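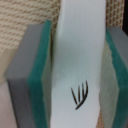
Vonside, December

Progress report to the Sorrentino fund
Project: Hero, learned handling of household and grocery items
Prepared by Tullio Villa, Cindmont

Summary

Collection of demonstrations for the Hero handling model continued through this reporting period. The accepted set now stands at 1,840 examples across 20 item groups. A further 200 examples have been set aside for testing and will stay out of training for the life of the project. The first training run on the new set has been started, and results will be given in the next report. Spending is within the approved budget. The main risk is the slow rate of collection for thin, flexible items, covered under Issues.

Work done

Each example is one complete handling attempt, guided by an operator and stored with the wrist camera video, the finger opening and the arm position. The operator also enters a short written instruction before starting, such as "pick up the strip and hold it upright". The instruction is part of the example. If it is missing or does not match the action, the example is returned for correction or dropped.

Work in this period was weighted toward two item groups that the previous set covered poorly: thin, flexible items and printed cartons.

Thin, flexible items include strips of paper or card, bags and labels. A strip bends and twists once it is held, so the same grip can produce quite different views at the wrist camera. The two fingers also cover a large share of the view when they are closed on something narrow. Operators were therefore asked to vary the grip height and the angle of the strip between attempts, and to keep still for a moment after closing so that the held state is recorded properly. Some strips carry a small marker drawing in black ink. These are kept as a separate label in the index, as we want to know whether the model treats the marked and unmarked strips the same way.

Backgrounds were varied as well. Beige woven fabric has been useful in this respect. Its coarse, regular pattern gives the vision part of the model something to separate from the item, which plain surfaces do not.

Printed cartons were the second group. The earlier set had most boxes lying square to the camera with the print the right way up. Operators now place them at an angle and approach from more than one side, so that the lettering often appears sideways and only part of a face is in view. The butter box is a good test of this. The word BUTTER on its red panel remains legible at close range when turned, and the cow in the oval logo is distinctive enough that part of it should identify the carton. The white mesh surface next to it is harder, with many small, evenly spaced openings that the older model tended to read as texture belonging to the item.
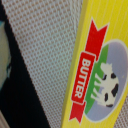 Checking and labelling

Ettore Marchetti reviewed the accepted examples. The procedure has changed slightly from the one given in our proposal. Video is now checked before the arm data, as most rejected examples fail on video and there is no point in checking both.

An example is rejected if:
the item leaves the camera view before the attempt is complete;
the written instruction names the wrong item;
the recording starts after the fingers have begun to close;
the arm data and the video are out of step.

Failed grips are not rejected. They are labelled as failures and kept, provided the recording is complete. Soft focus at the edges of the view is also accepted. The camera sits close to the fingers and some blur is normal in use, so the training set should contain it.

Labels for grip state have been reduced to open, closing, holding and released. The earlier scheme had a separate label for partial contact, but reviewers could not apply it consistently from video. Older examples have been converted to the new scheme.

Issues

Collection rate. Thin items take longer to set out than cartons and need more repeat attempts. We have moved operator time from rigid containers, where coverage is already adequate, to make up the difference. This change has no effect on cost.

Colour. The teal finger pads appear in a large part of the set, and there is a risk that the model will use their colour as a cue for contact. We plan to vary pad colour digitally in a portion of the training video and compare results. If the comparison shows a strong effect, we will ask to purchase pads in a second colour under the existing equipment line.

Naming. Operators at the 2 stations used different words for the same things ("carton" and "box", "strip" and "slip"). Variety in wording is useful to the model, but it made the index hard to search. Each example now carries a fixed item name in addition to the free instruction.

Storage. Video files were larger than planned. Compression settings were tested and left unchanged, as stronger compression removed detail from fine patterns such as mesh and weave. Additional storage was paid for from contingency.

Changes to the plan

The proposal called for liquids in open containers to be added during this period. We ask to defer this item group until the first training results have been reviewed. The deferral would not change the end date. No other changes are requested.

Next period

Finish the first training run and report results on the 200 test examples, by item group.
Continue collection of thin, flexible items, with priority given to bags.
Run the pad colour comparison.
Add woven and patterned backgrounds to the carton group.
Send the revised operator instructions to the fund for its records.

Questions on the data set or the index should go to Ettore Marchetti. Budget questions should go to Tullio Villa.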